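The Joy of a Plain Cardboard Box

Haf Griffiths on thirty years of moving house with the same flattened stack 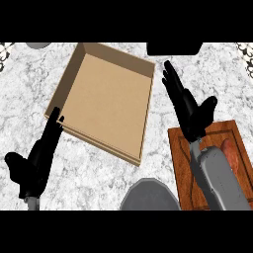

Start with the shallow ones

I love a shallow box! Deep ones swallow your books and wreck your back, but a low-sided one takes a single layer of jars – or 18 seed packets, stood on end – and you can see the lot. Branwen Morgan in Uvthorpe grows her July lettuces in them, lined with newspaper, and they're glorious. Mine hold postcards from Merkport, 786 so far.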